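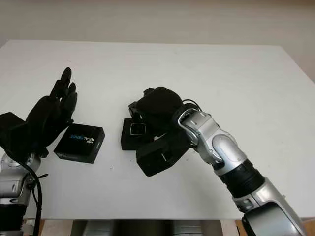 Re: [demos-list] How many box pickups is enough?

From: Ákos Gulyás
To: demos-list
Date: 2023-01-17

Hi all, and hi Wanting,

Quoting most of your message because I want to answer it in pieces and I lose my place otherwise.

> We have 400 episodes of the two-handed pickup task now and I'd
> like to stop. Chunhua thinks we should go to 1,000 before training
> anything. My feeling is that the last 200 look just like the first
> 200 and we are mostly making the disk fuller. What did you do at
> Ellgate?

I'm with you, at least on the stopping part! We went the long way on the Sendano set. It ended up at 3,687 episodes, and I would happily trade a big chunk of those for a smaller pile with more going on in it. Jinlong did the bulk of the driving and by the end he had a groove: same approach, same wrist angle, same little pause before closing. Lovely to watch, and the policy learned his groove beautifully, and then it fell apart when Shiyu put a box down at a slant.

So train on the 400 now. You can collect more next week with the results in front of you, and you'll have a much better idea what to collect. Chunhua may still be right about the 1,000, I just wouldn't do them blind.

> We only use black boxes because that's what we had on the shelf.
> White table, so the contrast is great. Is that a problem?

Depends what you want out of it. Black boxes on a white table are easy to find, sure. Where I get nervous is when the hand comes down on them, because our hands are black too, and once the right one closes over a couple of dark boxes it's really hard to say from the head view where the fingers stop and the cardboard (or whatever) starts. I've had a still from our table open all morning and I keep squinting at the middle of it. The flat RealSense box over by the left hand is no trouble at all, it has the big printing on top and there's nothing over it. The small one by the right hand I can find by its white square outline. The bigger one, tilted and partly under the hand, I get mostly from one corner and a thin white line.

Two things I'd try. Mix in some boxes in other colors, even if they're ugly. And keep the printed ones, but turn them every which way between episodes, upside down to the camera included. We had a stretch where every label faced the robot and I'm fairly sure the model was reading the label as "this side toward me."

> What do you do with the other hand when only one is working? Ours
> just gets parked and the operators all park it differently.

Ha, yes, this one bit us. We like the idle hand open and upright next to the objects, palm turned in toward the middle of the table, so it's ready if the second half of the task needs it. But you have to write that down and hold people to it. Before we did, some operators dropped the hand out of view, some hovered, and Jinlong would wiggle the fingers while he was thinking. The wiggling is in the data. The robot now wiggles its fingers.

If your people really can't agree, I'd let the parked pose vary on purpose and note it in the episode log. What hurts is when it varies by operator, and the operator also happens to be the only one who does the left-side layouts.

> Do you keep the messy grasps? Wanting to throw out anything where
> the hand lands on two things at once.

Keep them, please! Tag them, though. We use three tags: clean, crowded, and failed. Crowded means the hand came down over more than one object, whether or not the pickup worked out. Failed is its own thing, and an episode can have both. When we threw the crowded ones away in July the policy had never seen a box up against another box, and it would just sort of freeze above them. Shiyu put them back in and it got braver.

The ones I do throw out are where the operator stopped to talk to somebody mid-grasp. You can spot those by length, sort by duration and look at the top of the list.

Other stuff, in no order:

Wipe the table, or don't, but don't let it be one way for all the easy layouts and the other way for all the hard ones. Little dark specks show up on white more than you'd think.

Check the cable slack at the wrists before every session. Ours runs over the back of the hand and if it's routed differently from one session to the next, the hand looks different to the camera.

Write down which of the Lu scripts you used for resampling. There are two with nearly the same name and they don't line up the hand and camera timestamps the same way. I lost an afternoon to that.

Wanting, if you send me a handful of episodes (ten is plenty, pick some you don't like) I'll run them through our viewer and tell you what jumps out. Also, does anybody on the list still have the Monavano layout sheets, the ones with the grid? My copy is missing the second page.

Cheers,
Ákos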